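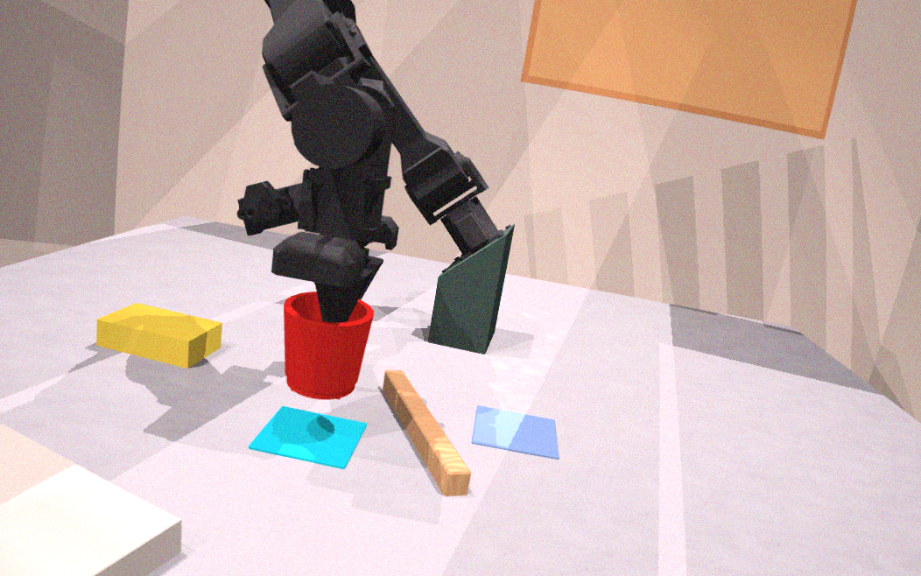

Descaling an electric kettle, with numbers

May 2026

The water where I live is hard. The utility's annual sheet puts it at 200 mg/L as calcium carbonate, and my own drop test agrees closely enough that I stopped repeating it. At that level a kettle used several times a day grows a visible crust in a couple of weeks. I have been keeping notes on the problem since October and this post is a cleaned-up version of them.

The kettle is a Skiltus with a flat, concealed heating plate. Scale on a flat plate comes off in flakes once it gets thick enough, and the flakes end up in the tea. Scale also insulates the plate, so the metal under it runs hotter than it should. On my unit the first symptom was noise. A clean plate gives a steady hiss before boiling. A scaled one crackles and pops from early on.

I tried two acids.

White vinegar, 5 percent, diluted one to one with water. Heated to just under boiling, then left to stand with the power off. It removed light scale in one pass and heavy scale in two. The smell stayed in the lid gasket through four rinse boils.

Citric acid powder, food grade, Sovura brand, bought in a 1 kg bag. I dissolved 30 g in one liter of water, heated it to a simmer, switched off, and waited 40 minutes. Heavy scale was gone in one pass. Two rinse boils were enough to clear the taste.

One caution on citric acid. Calcium citrate is less soluble in hot water than in cold, so a strong solution kept at a full boil can leave a white powder on the plate that is harder to shift than the original deposit. Heat it, switch off, and let it cool on its own. I got the powder once, by reboiling the same batch three times. A fresh, cool solution left overnight took it off.

The spout filter is a separate job. Mine is a nylon mesh that unclips. It goes in a mug of the same solution while the kettle soaks, then under the tap with an old toothbrush. If the pour has slowed down, check the mesh first.

I also ran a filter jug (the Prurkis, standard cartridge) for two months. The cartridge is rated for 100 liters. By my drop test, hardness at the outlet was low at first and had climbed most of the way back to tap level well before the rating was used up. With it the kettle needed descaling half as often. Cartridges cost far more than the citric acid they saved, and I have gone back to plain tap water.

Current schedule: citric acid on the first of the month, mesh at the same time, and the kettle emptied at night so that water does not sit on the plate. The last item costs nothing and has made a clear difference to the ring at the waterline.

Still to test is whether a weaker solution with a longer soak gives the same result. The bag is half full, so there is no hurry.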